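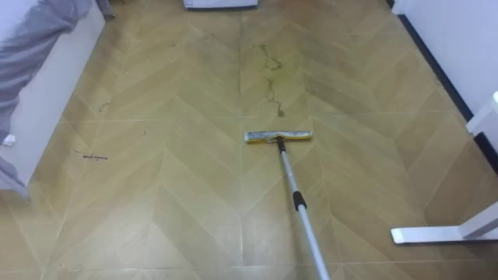
Flat mop with telescoping handle on a chevron-patterned floor.

Preference Claims Against Trade Creditors: A Conversation With Drestmont's Creditor Practice

A supplier ships goods, sends an invoice and is paid late. The customer files for bankruptcy. More than a year later, the supplier receives a letter from a trustee asking for the money back.

The letter is a preference demand, and it is the most common way an ordinary vendor becomes a party to someone else's bankruptcy. We spoke with a partner in the creditor practice at Drestmont, a business law firm with eight attorneys in the group, about how these claims are built and how they are defended. The partner has represented trade creditors and, less often, trustees. At the firm's request the interview is published without attribution to an individual attorney.

The first subject was the statute. Section 547 of the Bankruptcy Code allows a trustee to recover certain transfers made by an insolvent debtor in the 90 days before the petition date. For insiders the period reaches back one year.

"The trustee has to show a transfer of the debtor's property, to or for the benefit of a creditor, on account of an existing debt, while the debtor was insolvent, inside the window," the partner said. "The last element is that the creditor got more than it would have received in a Chapter 7 liquidation without the payment. For an unsecured vendor, in a case where unsecured creditors aren't being paid in full, that last one is usually easy to prove."

Insolvency is presumed during the 90 days. The creditor can rebut the presumption, but doing so generally means hiring an expert, and the cost is hard to justify in a small case.

Intent is not an element. "Clients want to tell me they did nothing wrong. I believe them. It has no bearing on the trustee's case. The claim does not allege misconduct, and a response letter that spends two pages on good faith has used two pages on something the trustee does not need to prove."

Sorting the payments

The partner described a recent matter for Sakach, a packaging supplier, whose customer Quispe had filed under Chapter 11. A liquidating trust was formed under the plan and sent 565 demand letters. Sakach's letter attached a list of checks by number and date with a total at the bottom, and offered a discount for payment within a short period.

"A letter in a mass mailing like that is prepared from the debtor's disbursement records," the partner said. "It may have been checked against possible defenses or it may not. You should assume it was a light check."

Since the 2019 amendments took effect in early 2020, Section 547(b) has required the trustee to act on reasonable due diligence and to take into account a party's known or reasonably knowable defenses. Courts have not agreed on what this means. Some treat it as an element that must be pleaded and proved, and others have been less demanding at the pleading stage.

"I raise it in every response. I don't rely on it alone. In most districts you are better off showing the trustee a finished defense analysis and asking why the complaint should be filed at all."

That analysis begins with the accounts receivable ledger. For Sakach, the export covered two years before the preference period and ran to 1,136 lines. Each line had to be matched to an invoice date, a due date, a payment date and a shipping record.

The partner was particular about the payment date. For determining whether a transfer by check falls inside the 90 days, the transfer takes place when the bank honors the check. For the ordinary course and new value defenses, many courts use the date the check was delivered. "Two dates, one check. You need a column for each. If the client's system only records the date of deposit, say so and get the bank statements."

Ordinary course of business

The ordinary course defense protects a payment of a debt incurred in the ordinary course, if the payment was also made in the ordinary course between the parties or according to ordinary business terms. The two tests are alternatives. The first is called subjective and compares the preference period with the parties' own history. The second is objective and looks to the industry.

Asked how the history is measured, the partner listed two methods. The average method compares the mean number of days from invoice to payment before and during the preference period. The bucket method groups the historical payments by age and treats the range holding most of them as ordinary.

"If the customer always paid late, late is ordinary. Vendors have trouble with this. They think the contract terms control. Thirty-day terms with a long record of payment in the fifties gives you a baseline in the fifties."

One Quispe invoice was paid 105 days after its date. Nothing in the earlier history came near it, and the partner did not try to defend it under the subjective test. "I conceded that payment for purposes of ordinary course and moved it to new value. Trying to stretch a range to pick up one outlier makes the rest of the range look stretched."

Timing is only part of the test. Courts also look at the amount and form of the payments and at whether the creditor did anything unusual to collect. A new credit limit, a demand for wire transfers in place of checks, or an email that makes the next shipment depend on payment of old invoices can each take a payment out of the ordinary course even if the timing matches.

"The emails are the worst part of the file, usually. The credit manager did the job properly and wrote it all down. I ask for the correspondence in the first call, before I look at a single number. I don't want to build a schedule for a week and then read the message that says no more product until the balance is current."

Subsequent new value

Under the new value defense, a creditor that receives a preferential payment and then ships more goods on unsecured credit can reduce its exposure by the value of those goods. Order matters. New value given before a payment does not offset that payment.

Courts have differed on whether the new value must remain unpaid. The partner runs the schedule both ways. "The statute does not use the word unpaid. A number of circuits have read it that way, others have rejected the requirement. Find out which rule your court follows before you make an offer, and have the other number ready if the question is open."

A related point concerns goods received by the debtor within 20 days before the petition, which may support an administrative expense claim under Section 503(b)(9). Whether the same shipments can also count as new value is disputed, and the answer can turn on whether the administrative claim has been paid. A vendor that filed such a claim early in the case, often without counsel, should have a copy of it in hand before responding to the trustee.

Prepayments and cash on delivery

Payments made in advance are not made on account of an existing debt and fall outside the statute altogether. True cash on delivery payments are generally protected as contemporaneous exchanges. Problems come up in the records. Amo, a parts distributor the partner mentioned by way of comparison, had moved a customer to prepayment but kept applying the incoming wires to its oldest open invoices.

"The wire said one order number and the ledger said another. Legally we had an argument. It would have been a much shorter argument if the cash had been applied to the order it was sent for."

The partner's advice to credit departments on this point is to put the arrangement in writing, reference the new order on the remittance, and apply the cash the same way.

Responding to the demand

A demand letter does not start a lawsuit, and ignoring one does not by itself produce a judgment. It does tend to produce a complaint. The trustee ordinarily has two years from the order for relief to file, with an extension in some circumstances where a trustee is appointed later, and many complaints arrive in the final weeks of that period.

The partner recommends four things on receipt: calendar the likely limitations date from the docket, suspend any automatic deletion of email, pull the ledger, and check the venue. Section 1409 of Title 28 requires that smaller claims against non-insiders be brought where the defendant is located, and the dollar amount is adjusted every three years. There is also a floor in Section 547(c)(9) for cases in which the debts are not primarily consumer debts. "Look up the current figures as of the date that case was filed. People pull them off an old memo."

Documents should go to the trustee in a usable form. The partner sends a spreadsheet with live formulas, the supporting invoices in the same order as the rows, and a cover letter of a page or two marked as a settlement communication under Rule 408.

"The person reading it has a stack of these. If they can sort my spreadsheet and get my number, we have a conversation that week. A PDF of a printout goes to the bottom."

On settlement terms, the partner named two provisions that vendors overlook. The first is the scope of the release, which should cover all avoidance claims under Chapter 5 and extend to affiliated debtors. The second is the claim that arises under Section 502(h) when a preference is repaid. The creditor is entitled to an unsecured claim for the amount returned, and trustees commonly ask for a waiver.

"If unsecured creditors in the case are getting a penny, waive it and get something for the waiver. If the projected distribution is meaningful, do the math first. I have seen a client sign the trustee's form and give up a claim worth more than the discount."

A pending preference claim also affects any proof of claim already on file. Under Section 502(d), the court must disallow the claim of an entity that has received an avoidable transfer until the transfer is returned. Vendors with large open balances should therefore expect the trustee to raise the two together.

The Quispe demand against Sakach was resolved in December, before a complaint was filed. The terms are confidential. The partner would say only that the 105-day invoice was the last item discussed, and that the release took longer to draft than the payment schedule took to agree.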